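Planner rejects grasp poses behind a stand in simulation
Natália Meireles

Our planner at Clullamura reports a collision for every grasp on the bottle when a stand is placed before the arm. Padding is set to 2 mm. Is the stand mesh at fault?

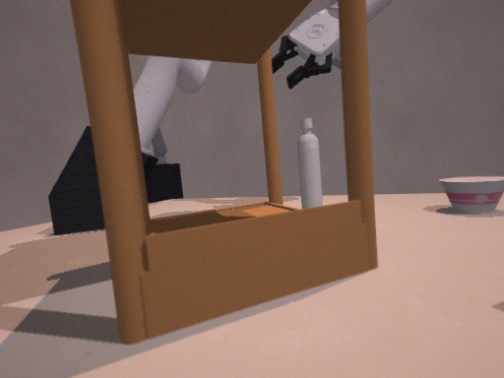 The same poses pass once the stand is removed.

Musyoka Kariuki
Please check the collision mesh – a convex hull closes the gaps between posts. Decompose it and allow 300 samples per query.

Eduardo Salgado
Increase the timeout. It worked for me.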